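Kids' Corner: Why Do Some Chairs Have Ribs?

by Comfort Gyamfi

12 comments | 40 shares

Quick one today, kids. Chairs! You sit in them all day. School, bus, dinner. But have you ever looked at the BACK of one?

Start with your own. Put your hand behind you, low down. Feel that dip? Your spine isn't straight like a ruler. It bends in and out, a bit like a stretched letter S. A flat board doesn't fit an S very well. So chair makers try different tricks.

Trick one: ribs. Curved strips going side to side, with gaps between. The curve goes around your back. The gaps let air through, so you don't get that sticky shirt feeling in summer.

Trick two: stuffing. Padding squashes where you push on it and stays puffy where you dont. Cozy! Also warm. Great in November, not so great in July.

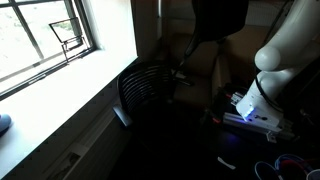

Two kinds of chair back: black office chair with curved ribs, brown armchair with a cushioned one behind it.

Now armrests. Both chairs have them. Arms are heavy, heavier than you think. Let yours hang for a minute and your shoulders start to grumble. An armrest takes the load. Too high, though, and your shoulders get pushed up by your ears. Too low and you lean over sideways.

So which chair is best? Depends what you're doing. Drawing or typing, you want to sit up and reach the table. Reading a long book, sink into the soft one. Either way, get up and wiggle. Bodies like moving.

Try this at home:
Sit on three differnt chairs, one minute each. Feet flat on the floor? Back touching? Where does it push? Draw each chair from the side and color in red the part your back touched. Send your drawing to the Kitavville kids' page, we put the good ones up on the wall.

Next time: why do tables wobble?

We use cookies to make this site work better. Accept | Settings

Get Kids' Corner in your inbox! Join 3000 readers. Sign up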